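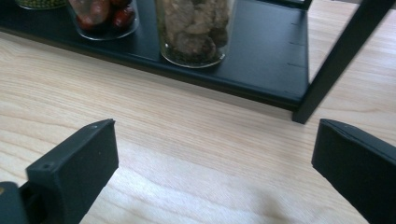
How often do the fingers on a hand-held Grarkine need to be taken off and put back square?

Every 200 grasps if you are using the printed fingers, and after any drop, including the small drops people don't mention.

August, by Marjorie Pickering
5 minute read

To the Susbridge list, in reply to Kalldale bench:

> We have the hand-held Grarkine set up on the wood table now, with the jars on the
> black shelf, and it mostly behaves. The trouble is closing. Left finger gets to the
> middle first and the right one wanders in afterwards like it was parking the car.
> We re-zeroed in Tello three times and it looks great until the next morning.
> Bad closes are up to 303 out of the last 3673, and it used to be nowhere near that.
> Is it the encoder? We have a spare encoder and would quite like it to be the encoder.

I'm sorry about your encoder. Keep it in its bag. I have swapped two on these units over the years, and both of the old ones are still working fine in other people's grippers.

A zero that is good at night and bad in the morning is nearly always something mechanical settling. Tello stores the position where the motor stalled, and it has no idea whether what it stalled against was the other finger or a finger twisting on its mount. So you zero against a twist, the twist relaxes overnight, and you come in to a gripper that is confidently wrong. Re-zeroing three times just gives you three fresh opinions.

What I do, on the bench, power off:

1. Clear yourself a stretch of bare table and lay a sheet of white paper on it. You are going to drop a screw, and a small screw on pale wood grain can hide in plain sight for an afternoon.

2. Grab each finger by the tip and wiggle it side to side, then up and down. Side to side should be nothing. Up and down you'll get a hair of play and that's normal. If one is worse than the other, write down which. Left and right as seen from the handle, please. We lost most of a Sunday on this list once to a left finger that was the right finger.

3. Take the screws out of the bad side and look at the holes. The printed fingers go oval before they crack, and an oval hole will hold torque for just long enough to convince you it's fixed. If it's oval, print another finger. I know about the washer trick. I invented a version of the washer trick, and I had to clean up after it.

4. Wipe the mating faces. Ours collects a gray paste made of black plastic dust and whatever is in the air, and it is exactly thick enough to cock the block over by a degree.

5. Screws back in, all of them finger tight before you tighten any of them. Close the fingers by hand on a strip of paper and pull. It should drag the same at the front as it does at the back.

6. Now you can zero in Tello. Once. Then open and close it over the table with nothing in it and watch the gap from above, the way the camera sees it. Both fingers should arrive together. 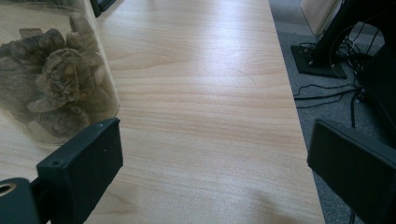 7. Save the new offset under a new name. If you overwrite the old one you have nothing to compare with tomorrow, and tomorrow is the whole point of the exercise.

Leave it overnight and don't let anyone be helpful. In the morning, load the new offset and close it on the paper strip before you touch anything else. Same drag, you're done. Different drag, go back to step 3 and be less forgiving about the hole.

While you have it apart, look at the mount end of the left finger too. The older Grarkine mounts have a lip left over from molding on the inside edge, and the finger rides up on it if it's pushed in at an angle. A few passes with a flat file takes it off. Don't use a rotary tool. Somebody at our end did and we now own a very expensive spacer.

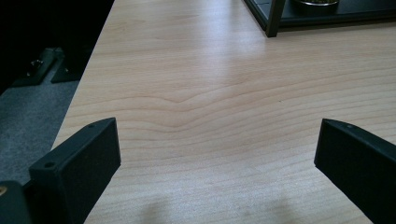
Then there's the log. You gave me bad closes but not which objects, and I'd like those split out before you blame the gripper for all of them. Jars are hard on alignment. Round glass will slide toward whichever finger shows up late, so a small timing error looks like a big one, where a square block would just sit there and take it. If most of your 303 are jars, that fits a loose right finger. If they're spread evenly over everything, check the cable strain relief at the handle as well, as a stiff cable can pull the whole body around while you're trying to hold it level.

I'd also run 300 closes on the same jar after the fix before you go back to the normal mix. It's dull. Put the radio on.

Send me the before and after offsets and a picture of the screw holes, close up, with the finger off. And the washer, if there's a washer in there. I won't say anything on the list.

Marjorie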